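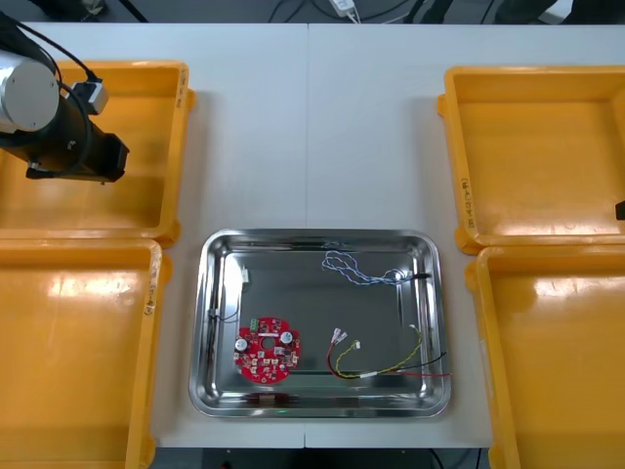

Trastham sorting station: the four yellow bins with the steel parts tray between them, a circuit board and wiring laid out in the tray, and the arm over one of the bins.

Equipment Budget and Planning: Progress Report for July

Prepared by the Trastham project office for the Lemma program

Dear friends at the Lemma program,

Thank you, first of all, for your patience with us over the move from Umville. We had hoped to get this report to you a little sooner, but we wanted to have the second round of supplier quotes in hand before writing, and the last of those only came through as we were packing up the old benches. They are in hand now, and I am glad to say that most of the news is good.

As you will remember, the grant covers the equipping of one station for sorting small electronic parts out of mixed returns: boards, cable bundles, connectors and the odd wire harness. You asked us in your last letter to say plainly where the money has gone, what is still to be bought, and whether we think the plan for a second station is sensible. I will try to take those in order, though they do run into one another.

What we have bought

The large purchases are behind us. The arms and their controllers were paid for in the spring out of the main equipment line, and nothing more is owed on them. Since then we have been spending on the humbler things, and I will confess that these took up far more of our meetings than the arms ever did. We settled on white tabletops pushed together, with two bins down either side and a clear strip in the middle for the tray. The bins are plastic with raised rims, and we write on the rims in marker for the time being. It looks homemade, I know, but we have changed our minds about the categories several times already and would have wasted a good deal on printed labels.

The bins came to $54 for the set, and the steel trays to $60. Both were under what we had set aside, and we have carried the difference forward to the line for cables and small fittings, which always seems to be hungrier than we expect.

What the work has taught us about the budget

The stiff, flat parts are easy to plan for. A circuit board lies still where you put it. Loose wiring is another matter altogether, and a harness will happily hang a lead over the side of the tray and onto the table. We had not allowed for this when we wrote the first budget, which treated every part as if it were a tidy little box! We now think a deeper tray would be worth trying, and possibly a second style of fingertip for the grippers. Trakau has quoted us $794 for a set of fingertips in two widths, with spares, and we would like to go ahead with that before anything else on the list.

The steel trays also have a very bright finish. They clean up beautifully and we like them for that, but they throw back a lot of light, and the bins shine as well under the overhead lamps. Before we ask you for money toward new lighting, we mean to borrow a matte tray from the Umville workshop and see how we get on with it. It costs us nothing but the drive over.

What is still outstanding

We have yet to buy proper cable covers for the floor behind the table, and I would like to see those in place before we have visitors. The quote for them is valid for another 11 weeks, so there is no great rush on paper, but I would sooner not leave it. We also need a spare power supply, and a lockable cabinet for tools, which I am hoping to find secondhand.

The second station

Our feeling is that we should wait. The floor space is there and the team is keen, but we would be ordering a copy of a layout that we are still changing from one week to the next. If you are agreeable, we would ask to hold the second station money in reserve until the fall and send you a revised list once the tray and fingertips are settled. We understand this may be awkward for your own accounts, and if the funds have to be committed earlier, please tell us and we will draw up a smaller order for the tables and bins, which are the parts least likely to change.

We would need your written approval for the Trakau order, as it falls outside the original list. A short email is plenty. You would also be very welcome to come and see the station for yourselves; mornings are best, and there is parking behind the building.

With warm thanks, as always,
The Trastham project office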